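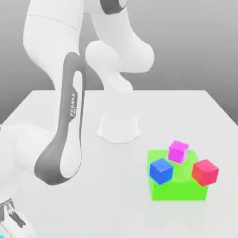 White robot arm over a white table (computer render)

February 28, 2026
By Benedek Kerekes

Two weeks ago I received a message from my bank. It came in the same thread on my phone where the real bank messages come, under the same name, and it said that a payment of 74 euros was waiting for my approval. There was a link. I did not press it, but I must admit that my finger was already on the way.

I always believed that the name at the top of a text message is something like a stamp, and that somebody checks it. My colleague Estela Núñez, who worked for some years in telephone networks, explained me that in many cases it is only a field which the sender fills in. The phone then sees two messages with the same name and puts them together in one conversation. So the false message was sitting under my true messages from last autumn, and it borrowed all their good reputation.

After this I wanted to know how much of it I receive. I keep almost all my messages, a bad habit, so I went through the last 200 of them on a Sunday evening with a cup of tea. The greater part was honest and boring: parcels, the dentist, codes for logging in. But I found also a notice from "Kernier" about a parcel with unpaid customs. I had never ordered anything which Kernier should bring me. The address of the link was spelled with two letters r, and on a small screen this is very easy to miss.

I wrote to my operator, Tendeck. The first answer was a general text about strong passwords, which did not touch my question. The second answer came from a person, Mr Troncoso, and was much better. He wrote that they are preparing a list of protected sender names, and that from April a message with a name outside the list should arrive with a warning. He could not tell me whether messages from foreign networks will be included. I asked again and I am still waiting.

Meanwhile I have changed some small things. I turned off the preview of links. I open the bank only from its own application, also when the message looks correct. For logging in I moved to an authenticator application where it was possible, although my electricity company still offers only text messages.

My father-in-law received the same parcel message and he did pay. It was a small sum, and he had to change his card. He asked me not to write more about it, so I will not.

If Tendeck answers, I will add it under this post.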